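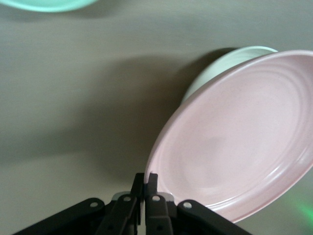

## 4. Loading the racks

Read section 3 first if the machine isn't leveled yet. A tilted machine leaks at the door, and no amount of careful loading fixes that.

1. Scrape plates. No need to rinse – the Sorness has a soil sensor and runs a shorter wash if everything goes in clean, so baked-on stuff gets missed.
2. Pull the lower rack all the way out until it clicks.
3. Plates in the lower rack, facing the center. One per slot. Wide-rimmed plates go in every second slot.
4. Bowls behind the plates, leaning forward. Flat on the tines = a puddle of dirty water in the bottom.
5. Pots upside down, along the sides.
6. Spin the lower spray arm by hand. If it hits anything, move that thing. Same for the upper arm once the top rack is full.
7. Cups and glasses up top, between the tines, not over them.
8. Silverware handles down. Sharp knives handles up, or wash by hand.

**Note:** Upper rack adjusts. Lift both sides at the same time, squeeze the tabs, drop it to the lower notch. Do this empty.

**CAUTION:** Don't put in cast iron, wood, crystal, or anything with a glued handle. Glaze with hairline cracks will get worse. Check the back of old ceramics for a dishwasher mark, and if there isn't one, assume no.

## 5. Salt and rinse aid

Skip the salt if your water is soft (see the strip that came in the bag).

1. Take out the lower rack.
2. Unscrew the salt cap, counter-clockwise.
3. First time only: fill the tank with water, 560 ml.
4. Add dishwasher salt, 1000 g, using the Mallon funnel. Water will overflow, thats normal.
5. Wipe the rim. Cap back on tight.
6. Run QUICK right away, with nothing in it. Salt sitting on the steel will pit it.
7. Rinse aid: open the small round lid in the door, fill to the MAX line, close. Wipe up drips or you get suds.

**CAUTION:** Never put detergent in the salt tank. It kills the softener and the warranty doesn't cover it.

## 6. First real wash

1. Detergent in the cup. Tablet or powder, one or the other.
2. Shut the door – should latch with one push.
3. Press and hold POWER. Pick a program:
 - QUICK: 35 minutes, light soil
 - NORMAL: everyday
 - HEAVY: pots, casseroles
4. Press START. Pump hums for a bit before water comes in.
5. At the beep, leave the door open a crack and wait. Dishes are hot and chip easier.
6. Unload bottom rack first so the top one doesnt drip on it.

**Note:** White film on glasses – more salt. Streaks – less rinse aid. Gritty cups – clean the filter, section 7.

Error E4 means no water. Check the tap, then the hose for kinks, then hold POWER to reset.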